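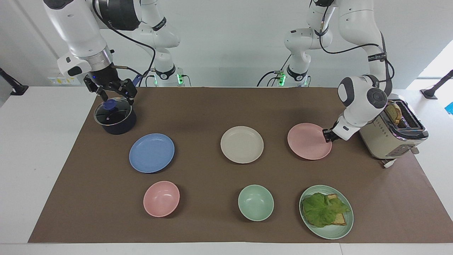

A dark pot with a glass lid, set out on a brown mat with tableware and a toaster.

The lid stays on

Most home cooks own more pots than they use. Open a cabinet in a typical kitchen and the same two or three pieces will be at the front, with the rest stacked behind them under a pile of lids that no longer match anything.

In Eldale, a river town with one main street and a long memory for its factories, a secondhand store called Kamwood has built a business on those forgotten stacks. The store opened in an old feed warehouse and sells used cookware. There are over 2000 pieces on the shelves in a normal month, and the lids have their own wall.

The lid wall is what brings people in from out of town. Each lid hangs from a peg by its knob, sorted by the width of the rim. Shoppers bring their pots from home and try lids until one sits flat. The store charges the same price for any lid, glass or metal, and will take one back if it rattles on the stove.

A loose lid matters more than people think. Steam that slips out the side takes water with it, and a pot of rice that should finish soft comes out with a hard layer on the bottom. Beans take longer. Stews thicken before the meat is done, and the cook adds water and loses some of the flavor that had built up.

Glass became common because it lets a cook check on the food without letting the heat out. It has its drawbacks. Glass lids are heavy, they chip at the rim, and the screw that holds the knob tends to work loose after a few years. Kamwood keeps a drawer of spare knobs by the register and sells more of them in November than in any other month.

Eldale has a history with this kind of thing. The Weldu works, on the north side of the river, stamped enamel pots for three generations. At its peak it employed 796 people, and families in town still cook in its seconds, the pieces with a bubble or a thin spot in the coating that workers could take home for almost nothing. The plant closed and the building is now storage units. A Weldu stockpot in good shape sells at Kamwood for more than a new one at the mall.

Down the road in Cudell, a community kitchen does its weekly cooking almost entirely with pots from the store. It serves 300 meals on a busy night. The cooks there like wide, heavy pots with two handles, and they have firm opinions about lids. Flat ones stack. Domed ones drip the steam back toward the edges, where the food tends to dry out first. For a long braise they will lay a sheet of foil under the lid – an old habit that works on nearly any pot.

Buying used takes some patience. Set the pot on a level counter and press on opposite sides to see if it rocks. Run a finger along the inside and feel for chips, and leave chipped enamel on the shelf. Check the handles for play. Stains on the outside are only stains, and most will come off with baking soda and an evening of soaking.

Kamwood opens at 9 in the morning. Bring the pot with you.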